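Home Explore Messages Bookmarks Lists Profile More

Walota water rates, a short thread. The new bills went out in February and a lot of people on the Skurimville side are confused by them.

The base charge is now $37 a month. It covers the first 2532 gallons. Last year the same charge covered more water, so you can use exactly what you used before and still pay extra.

Past that line you pay by tier. Two tiers for homes, a separate one for shops. The tier is printed on the back of the bill, in small type, under the meter number.

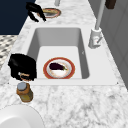
Tarcísio Meireles replied that his bill on Molon Street went up even though he was away for most of the month. That can happen — the base charge applies with the meter at zero.

If your reading looks wrong, write down the number on the meter yourself and call the billing desk. Ask for a reread. The first one is free.

My own house used around 614 gallons over the base. Most of that was the garden hose.

Next meeting on rates is at Hollenstein Hall, Sunday at 4. Bring the bill, both sides.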